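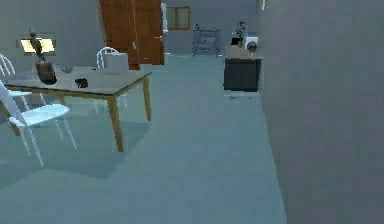

Dining room in the simulator, view from the robot at the start of the failed route. Goal is the dark cabinet.

Ticket 2219
Product: Zisent navigation, simulation build 7
Reported by: Samer Darwish
Assigned to: Shadi Mahasneh
Opened: Oct 16, 2018
Severity: high (safety rule not respected)
Status: closed, with one follow-up

Description of the problem

I run the home set of Bastier routes on the new build. In route 16 the robot must go along the floor between the dining table and the grey wall, and stop before the dark cabinet with the flowers on it. In the old build this worked each time. In the new build the robot turns left very early and drives into the table leg which is nearest to it. The contact sensor reports the hit, but the wheels continue to turn until the time limit. For me the second point is more serious than the first one, so I put severity high.

Steps to repeat

Load the dining room, place the robot at the start point of route 16, send the goal, wait. No other settings are needed. I used seed 979.

What I expected

The robot keeps its distance to the table and the chairs. If it touches something, it stops and waits for the operator.

First answer (Shadi)

Thank you, I can repeat it with your seed. Could you please send me the obstacle map saved at the moment of the hit? Please also check if the collision shapes are switched on in your viewer. By default they are hidden.

Reply (Samer)

The map is attached. I was surprised by it. The chairs are there, the wall is there, but the table is missing completely, legs and top. With the collision shapes on, I can see that the table has a shape and it is in the correct place. So the physics knows the table and the planner does not know it.

I also tried the following:
- Removed all objects from the table top. No change.
- Made the floor a darker colour. No change.
- Exchanged the table for the one from the Kravets kitchen. The robot goes around it correctly.
- Put back the old table file from the previous build. The robot goes around it correctly.

Second answer (Shadi)

The last test was very useful. When the table was exported again for this build, the pale top received the material class "glass". Our depth filter throws away every point which belongs to a glass object, and it works on the whole object, so the legs are thrown away together with the top. I changed the filter to work on each part separately. The top is also set back to its old class.

About the wheels: the stop rule asks the planner which object was hit. The planner had no object at that place, so it answered "none", and the rule took this as a false alarm. This was a wrong decision from our side. Now any contact stops the wheels, also when the object is unknown.

Reply (Samer)

I tested the patch with the same seed and then with the complete home set. Route 16 arrives at the cabinet and the table is in the map. To test the stop rule I deleted the table from the map by hand and sent the robot against the leg. It stopped at the first contact and showed the message for the operator.

One remark. The message says "Unknown obstacle, press continue". I would prefer that continue is not offered before the operator has looked at the view.

Closing note (Shadi)

Agreed. The text of the message and the button are moved to a separate ticket, planned for December. The Zulside rooms use the same export script, so I have started their routes again with the patch. Results will be added there. Closing this one.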